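Zilwood House News, March 9, 2025

Fruit corner: where it all goes now

Quick one, running late with this issue. A lot of you asked about the fruit so I'm putting it near the front. Short version: the basket lives on the white table next to the fridge, whatever needs keeping cool goes in the top compartment of the fridge, and please eat it. We threw out two bags in August and I'm not doing that again, the smell was in the curtains until the end of the month.

Delivery from Junley now comes at 11. Was earlier, they changed the route. Whoever is nearest the door takes it in. Boxes get flattened and go behind the bins, not beside them. 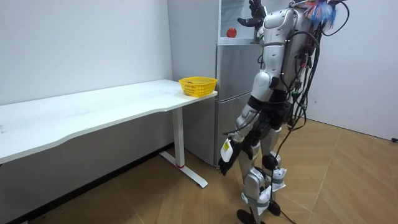

Apple up top, basket on the table.

Apples first. Omid Azimi wants them all chilled, Lleucu Mathias thinks a cold apple hurts your teeth and tastes of nothing. Both have a point?? So for now we split them. Some up in the fridge, some out in the basket, take whichever you like. If you move one from the basket to the fridge, wipe it first. Bruised ones don't go back in with the rest. Bruised ones go to Glória, who will stew them, and she does mean it, she has asked for more.

Peaches are the other argument. They come hard as stones and need a few days out of the fridge, then they go over all at once and you have one evening to deal with it.
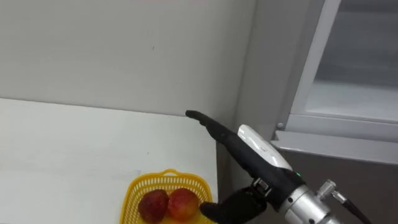
Ripening is guesswork, so use your thumb near the stem, gently, and leave it if it doesn't give. Color won't tell you much. Look at the two in the basket, both red with yellow patches, one a good bit darker than the other, and I couldn't swear from that to which is sweeter, or even tell you apple or peach without picking one up. The depth is about right though. Fruit sitting level with the rim is as full as I'd like it, pile it higher and the bottom ones get squashed and then we're back to August. Extra stays in the delivery bag under the sink until there's room.

Strawberries! Shufen Shi put in the order, 4 punnets to start, and if they go quickly we'll make it a regular thing. They don't keep. Eat them the day they come or the day after. Don't wash the whole lot ahead of time, wash what you're eating, otherwise they go furry by morning. Same for raspberries if we ever get them, which depends on Junley and on the price.

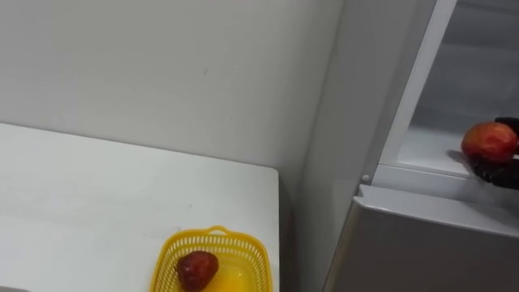
If there's a single strawberry left, just have it. Really. It is not rude. I have watched one last strawberry sit for a whole afternoon with people being polite about it, and then it's mush and somebody has to scrub the little holes in the basket with a toothbrush. That somebody was Do-yoon last time and he would like to not be it agian.

Washing the basket, by the way: warm water, dish soap, stand it upside down on the rack. Put it back beside the fridge with the handle to the wall so people can reach in from the front.

Fridge manners. Top compartment is for shared fruit only, so no lunches, no milk, no mystery jars. Your own food goes lower down with your name on it. Shut the top properly after you. Marker pens are in the drawer, or were, if you have one in your bag please bring it back. Anything without a name gets cleared at the end of the week and I will not be taking complaints, I've heard them.
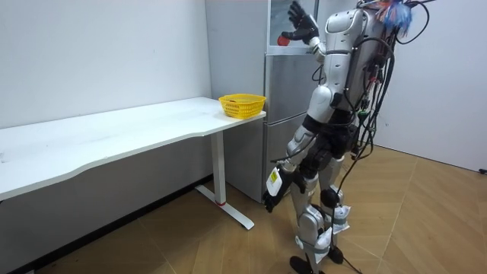 Money

Still $2 a week each, in the Carrasco tin on the shelf. We have 23 people signed up which covers Junley but not the stawberries if the price goes up. Pay Shufen direct if you don't carry cash. New people, your first week is free, just write your name on the sheet.

Also wanted: a second basket, any color, with a handle. Ask Lleucu before buying one, she might have one at home.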